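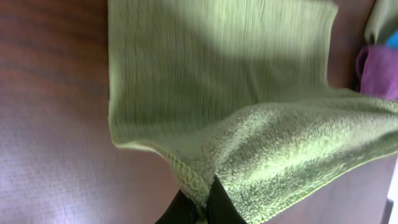

4 min read

Naima Ashour starts her onions in January, on a shelf over the chest freezer, and she's happy to show them to anyone who stops in.

"Look at them! They're like green hair," she says, tipping a tray toward the window. "I've been doing this a long time and I still run out before coffee to see what came up."

She and her partner, Ashok Maurya, grow vegetables at Skimwood, 8 acres of bottomland with a creek on one side and a gravel road on the other. They sell most of it through farm shares — 114 households last season — and the rest from a stand at the end of the lane.

I came to ask about seed, and we talked for most of a morning.

"We grew 301 feet of one pepper last year just for seed," Maurya says. "It came from a neighbor named Agarwal, who'd kept it going in his backyard forever. Thick walls, a little heat at the end. You can't buy it anywhere."

They let the best plants ripen fully, scrape out the seed, and dry it on plates in the back room. Ashour writes the row number on every envelope.
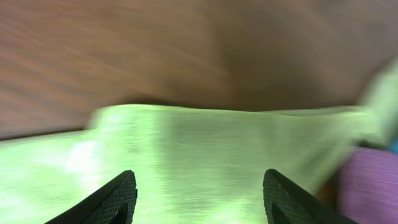 Learning to wait

The hardest crop to save has been carrots. Wild carrot grows all along the creek and crosses with anything in bloom, so the two of them built a screened cage and brought in flies to do the pollinating.

"Ashok was out there at six in the morning with a jar of flies," Ashour says, laughing. "And it worked! We got a good pint of seed, all clean."

Lettuce is much easier, and she thinks every gardener should try it. Leave a few of the slowest plants to bolt, she says, then shake the fluffy heads into a paper bag every couple of days.
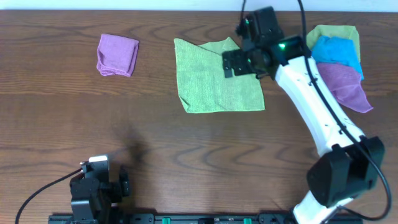
She keeps going back to those slow plants, because they're the ones that hold through a hot June. After six seasons of picking them out, her romaine stands nearly two weeks longer than it used to.

Next up is a dry bean, and Maurya has 2000 seeds of it in a coffee can by the door. He wants to plant every one of them. Ashour would like to hold half back in case of a wet spring, and they hadn't settled it by the time I left.

Comments

beanpole_jo: What mesh did they use on the carrot cage? Mine let every bug in the county through.

R. Tully: Tried the lettuce in a bag trick last summer and got enough for my whole street. Do it!

Marnie K: Plant half, Ashok. We lost all of ours to rain one year.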